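Clundus Forums > Software > Perception and control

Thin ring grasps: planner insists the object is the floor

quillback
Started: 2024-11-27

Running Clirkik for grasp planning on top of the Ilimetti segmentation node. Blocks, mugs and sponges are fine. Then I gave it small rings and bracelets in a shallow box, and it has developed a philosophy. The mask comes back as a filled disk, the planner puts the grasp at the center, and the jaws close with great confidence on air.

I've turned the mask threshold down twice. Now it finds the ring and also finds the box.

tallowmere
Turn off hole filling. It's on by default in Ilimetti, in the postprocess block, where it has been ruining people's afternoons since August. After that your mask will have a hole and the centroid will still be in the middle of it, so switch the grasp sampler from centroid to contour.

quillback
Found it. The parameter is called "smooth_regions", which I had read as a compliment.

Contour sampling gives me grasps on the band now. It prefers the side farthest from the arm, for reasons it keeps to itself.

bent_spline
I'd stop tuning and collect demonstrations. You're going to spend 6 weeks teaching a geometric planner what a bracelet is, and then somebody will hand it a hair tie. A policy trained on hand-held gripper data doesn't care about your centroid.

tallowmere
It cares about plenty of other things, such as whether the curtain is open. I've watched a learned policy refuse to work because someone moved a bucket.

bent_spline
Then your data had one bucket position in it. Record in real rooms with real clutter and the bucket problem goes away. Mostly.

pocket_ohm
Both of you are skipping depth. Clear plastic on a pale box floor is going to be holes and noise on most stereo sensors. quillback, dump the raw depth before you blame the mask. On my setup a translucent bangle came out lower than the table it was lying on – a fine trick, but hard to grasp.

quillback
Dumped it. More than 3 out of every 6 returns on the band are missing, and the ones that survive can't agree on a height. I've given up and clamped z to the box floor plus 2 mm. Ugly, works on the opaque rings, still misses the clear ones.

bent_spline
Clamping z is a learned policy with one parameter.

tallowmere
I'm going to pretend I didn't read that.

pocket_ohm
The clamp is fine if you also slow the last bit of the descent and stop on contact. Clirkik has a guarded move for it. The docs describe the force limit in newtons and the code reads it in something else, so start low.

quillback
Guarded move is in. It now taps the floor like it's checking a melon, then closes.

I'm also trying bent_spline's way, against my principles. Replaying hand-held recordings through the Bangash viewer to see what approach angle people pick when they go for a band. So far they put one jaw inside the ring and one outside, and come in at whatever tilt suits them. My sampler only proposes straight down. A still from one of the bracelet recordings, for anyone who wants to argue about the angle:
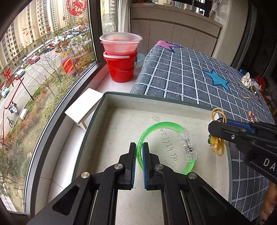
pocket_ohm says to let the sampler tilt before retraining anything, and to score each candidate on whether the inside jaw has room to open, a check the contour mode skips by default.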